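General Chat > Visits and Demos > Went to the Katiyar open day, long post

houndstooth_sue
Finally getting around to writing up the Katiyar open day from January. Parking was 20 bucks, which hurt. Su-bin Wi did the welcome talk, then we split into groups and mine went straight to the handheld gripper session. I loved it! You squeeze the handle, the jaws close, and suddenly you feel very clumsy at things you've done all your life. Soft stuff was the hardest part for me. I went after that sock way too fast.
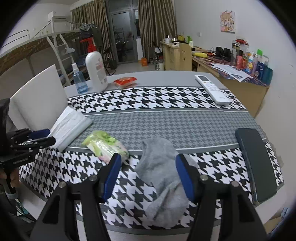

Sock on the houndstooth, jaws open.

Mitra Rahimi was running our group and she kept telling us to slow down and let the pads do the work. She said she's logged 447 pickups herself and still fumbles wrappers — made me feel a little better.

gearbag
Nice writeup, but I was there too and came away kind of flat. A person is doing all the deciding. I drove nearly 100 miles to see automation and spent the afternoon being the automation.

houndstooth_sue
Ha, fair. But I thought that was the fun of it? Somebody has to show the machine how to pick things up, and I'd take a messy table over a perfect little cube any day. Two people working the same table was a lot trickier than I expected too, you're always watching the other person's elbow.

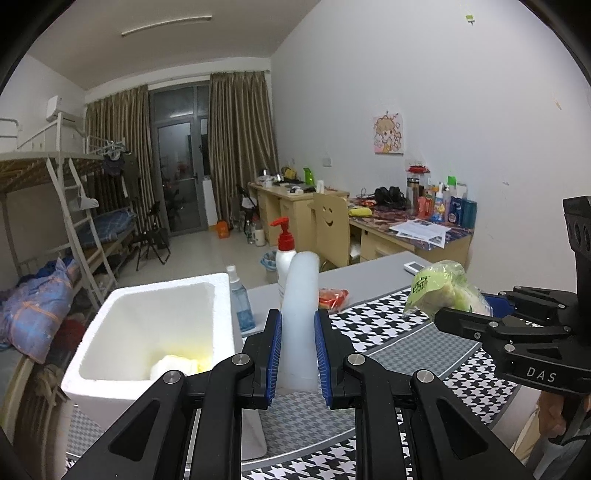
Anyway I'd go again tomorrow. My wrist was sore by the end of it, so maybe take breaks if you sign up. And ask for Mitra's group if you can, she lets you have a second turn.

winar_fan
@gearbag did you stay for Nam-gil Seok's talk? He got into what happens after the hand part, the training and all that. Way more your thing I think.

gearbag
Left before it. OK, that one's on me. Still think the signup page oversold it.

tapedeck760
Is there another one coming? My kid is 11 and would go nuts for this.

houndstooth_sue
Mariann Dudás told us March 2022, same building. Email them about the age limit, I didn't ask.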